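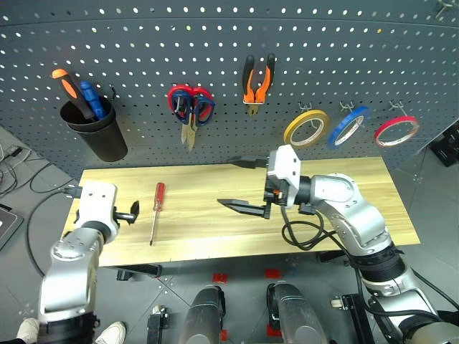

*Pegboard over the bench, Friday evening. Scissors, pliers, tape, and the cup on the left.*

**Subject: Pegboard layout -- what would you move?**

**medamard_bench** wrote:

Good evening to all. I am reading this forum for a long time but this is my first thread, so please be patient with my English.

In February I moved my small repair corner from the kitchen table to a real bench. It is mostly for bags, toys, lamps, small things for neighbors. The bench is 80 cm from the window, so I have good light until late afternoon. I hung the pegboard myself and I am quite happy, but there are two points which bother me.

First, the black cup. It leans. I keep two tools in it and the angle makes me nervous each time I pass my hand there.

Second, the scissors. I have a red pair and a dark blue pair and they hang together, the blue in front. If I want the red ones I must first take the blue ones, and then I have two scissors in my hands and only one job.

The tapes I like very much as they are: yellow, blue, red, each one on its own hook. What would you change?

---

**Sampaio** wrote:

Give the scissors their own places. You have a free hook at the far upper right, so you don't even need to buy anything. I would put the red pair there and leave the blue pair where it is now.

The pliers are fine. High and central is good for a thing you grab often.

---

**grumpy_hinge** wrote:

Disagree about the pliers. Top center is the most valuable place on a board and it should go to whatever you use twenty times a day. For most people this is the screwdriver, and I notice the screwdriver has no place at all, it is lying on the bench! That is your real problem, forget the scissors.

---

**medamard_bench** wrote:

@grumpy_hinge The red screwdriver lives on the bench by my decision. I take it so often that hanging it would be a waste of movement. My father also worked like this.

@Sampaio Thank you. I thought about that hook, but it is far from my left hand and I am left-handed. Maybe I should shift the tapes to the right by one place and put the scissors between them and the pliers?

---

**Sampaio** wrote:

Ah, left-handed changes my answer. Then yes, shift the tapes. Just keep enough space that the points of the scissors don't catch on a roll when you pull them down. Thin rolls swing a lot.

---

**Italo Pagano** wrote:

Hello, I teach an evening class in leather repair and I have had the same discussion with every group. A few remarks.

Tape on single hooks is pretty, but the roll must come off the hook each time. If you put a dowel through all the rolls you can tear a piece with one hand. I have a dowel of 27 cm, resting on two ordinary hooks, and it carries more than I need.

For the cup, look at the upper rim. A tapered cup will always want to tip forward if it is held only at one height. A second hook lower down, or a loop of wire around the middle, should calm it.

About the screwdriver I am with grumpy_hinge. A round handle on a bench goes for a walk sooner or later, and the floor always wins.

---

**grumpy_hinge** wrote:

Thank you Italo. At last some sense in this forum.

---

**tilda_w** wrote:

I had a dowel for tape and I took it down after one month. To get a new roll in the middle you must unload everything before it. With single hooks I see the color, I take the color, finished. I would leave the tapes alone -- they are the best part of that board.

About the cup: is it one cup or two? The rim looks double to me. If it is one inside another, take the inner one out and see if it hangs better with less weight.

---

**medamard_bench** wrote:

@tilda_w I will look at this when I have the tools out. I bought the holder together with the hooks, from Sallberg, and I never took it apart.

@Italo Pagano The wire loop is a good idea and costs me nothing. For the dowel I must think. I agree with tilda that I like to see the three rings separately, and I tear tape perhaps five times in an evening, not more.

---

**oldpine** wrote:

Nobody asked, but what do you put on the bench top? I like the pale wood very much. Mine was the same color and I ruined it with contact glue in the first week. I now keep a cutting mat on it and only lift the mat when guests come.

---

**medamard_bench** wrote:

@oldpine Only a wax, from Wesasier, two thin coats. It does not protect against glue, I think, but coffee wipes away. I will look for a mat, thank you.

---

**grumpy_hinge** wrote:

A mat would also stop the screwdriver from rolling. I say only this and then I go to bed.

---

**medamard_bench** wrote:

Very well, I make a compromise. I will add one hook for the screwdriver on the left side, beside the cup, and try it for two weeks. If my hand still goes to the bench to look for it, the hook becomes a place for the measuring tape and we do not speak about it again.

The scissors I separate tomorrow. Does anyone know if the short hooks are enough for wide handles, or should I take the long ones? The red loops are quite broad and I don't want them to slip off when I reach past.

---

**Sampaio** wrote:

Long ones, with the end bent up. Hang them by one loop only and they come off much easier.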